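Search this site Go

Print this article E-mail this article

4. Team selection and how long a manager lasts

The data set covers 1,713 matches over 6 seasons, taken from the Prernby regional league and its cup. We coded 245 managers in all. A selection counts as a "shock" if two or more of the previous week's starters are left out while fit. Fitness was checked against club notes, which are patchy before the third season (see Section 3). Caretaker spells left out. Goalkeeper changes coded seperately, for reasons given below.

Of the shock selections, 289 came in games against a side in the top four. That surprised us. The usual view in the press is that managers play safe in big games and tinker in small ones. Not in this league. Cadwaladr (Myfanwy Cadwaladr, who did the first round of coding) had noticed the same thing in the cup ties before we ran any numbers. 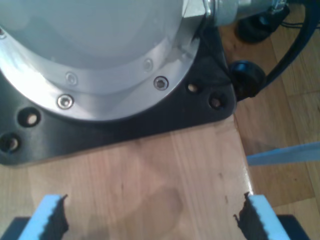 Does dropping the first-choice goalkeeper put a manager at more risk than dropping an outfield player?

It does in the weeks right after a defeat, and the effect fades once the side wins again. A draw does very little either way. After a win in the same match we found no added risk at all, whoever was left out.

The goalkeeper result held up when we took out Jarman Town, who went through managers faster than anyone and could have been driving the whole thing. It got weaker when we took out Arnen. Small club, long-serving keeper, very loud home support. We kept them in but flag it here.

Playing without a recognized striker is harder to code. Team sheets list positions, not roles, and a wide player moved inside for one game looks the same on paper as a wide player. We used match reports where we had them. Where two reports disagreed the game went down as "unclear" and was dropped from this part only. Second coder was blind to the result of the match. Agreement was fair, better for the league than the cup.

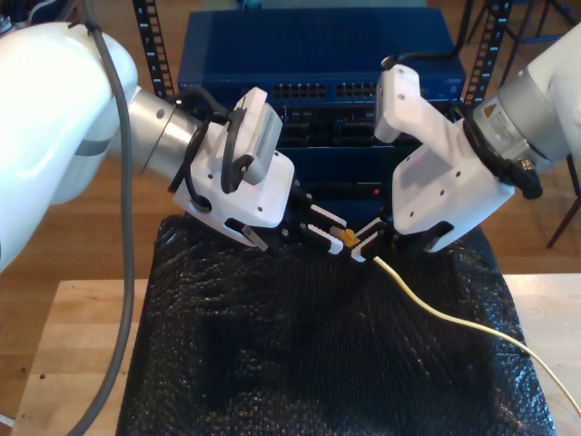

Figure 1. Two white robotic arms and a yellow network cable in front of a rack-mounted switch.

Turning to the board side. Owners were asked one question by mail: did team selection play a part in the last dismissal? Plenty said no. But the same owners often brought up a particular lineup, unprompted, in the space for comments. We read this with care. People remember the lineup that lost. A strange eleven that wins 3-0 is forgotten by April, or gets called brave, and the manager gets the credit for it.

There is also the timing problem. A manager already in trouble may pick odd teams because he is in trouble. So the shock comes late, the sacking comes soon after, and it looks like the one led to the other. We tried to deal with this by matching on recent points and on goal difference. Not perfect. A manager can know he is finished well before the table shows it, and we have no measure of what was said to him in private.

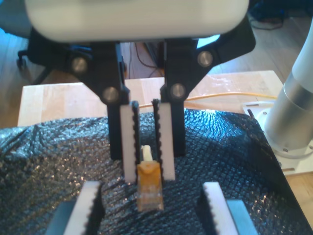
With matching, the outfield effect drops to nothing worth reporting. The goalkeeper effect stays but is smaller than in the raw counts. Raletti Rovers is a useful case: three managers, same keeper dropped by each, all three gone before the end of the season. Two of them were well down the table at the time so they match badly, and the third had lost only once that month. Take away Raletti and the sign of the result does not change.

What we can't say is whether fans matter more than owners here. Attendance is no help, as most of these grounds are full for the big games regardless. Local radio call-in logs might do it. We asked for them, recieved one season's worth, and they are not used in this section. Section 5 goes on to substitutions, where the coding is easier and times are recorded to the minute.

Contact us | Copyright, all rights reserved | Back to top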